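Print this page
E-mail this page

Workshop notebook, February

Writing this up while I still have it in my head, and with apologies to Meinir, who asked for half a page and is plainly not going to get it.

The open day at Grirncombe went off well, I think, and I'm more pleased with it than I expected to be when I was lying under the demonstration bench at half past eight looking for a dropped grub screw. We had 116 people through by the time we shut the doors, which is more than we have ever had (and more than we had biscuits for). Hadi did the welcome and the safety talk every time, six times over, and was just as cheerful at the last as at the first, bless him.

Vita ran on the big table as planned. For anyone reading who wasn't in on the set-up: we had her on the pick-and-place routine with the soft cubes, 33 cubes in the tray, speed held down to 200 mm a second so that people could follow what the arm was doing. She stopped dead once in the morning. Hendrik thought it was the cable again, and so did I, and we were both wrong. The light curtain had been nudged by somebody's rucksack. I have put tape on the floor and we should do that from the start next time.

The hand-held grippers were what people really took to, though, and I want that written down because I argued for leaving them in the cupboard. Naledi said visitors would sooner hold a thing than look at it and she was quite right. There was a queue nearly all afternoon. One little lad went round to the back of it four times, and his gran told me he had never waited for anything so patiently in his life! 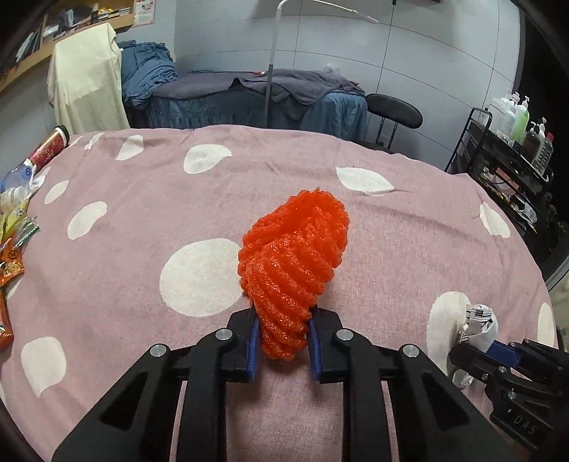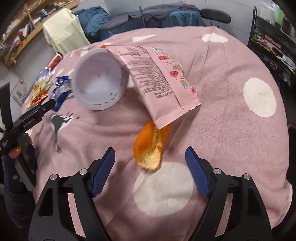
What I keep coming back to is how we choose things for people to pick up. Our cubes are all the same size and the same stiffness, and after two goes a visitor has got the knack and starts looking about for the tea. A crumpled foam net like the orange-red one between the blue pads is another matter, all ridges and twists with no obvious place to take hold, and a cup on its side with a snack bag over it makes you think about which to go for first. I would like a box of that sort of stuff for the next visit. Meinir says she can fill one from her kitchen drawer, and I believe her.

Dionysis asked whether we could log the grip force while visitors were trying it. We could, but the little board from Mokoena only keeps 300 readings before it writes over itself, so somebody would need to sit with it and empty it. I said I'd look at the Plukau one instead. It's dearer, but it has a card slot.

Things to do, before I forget them:

Tape on the floor for the light curtain, measured properly this time.
New pads for the older gripper, the left one is lifting at the corner.
More chairs by the window. Two of the older visitors stood far longer than they should have.
Ask Hadi for his talk on paper in case he's ever off ill.
Give Hendrik his good screwdriver back (it's in my coat).

The school party has asked to come again after Easter and I've said yes, subject to Naledi having the room.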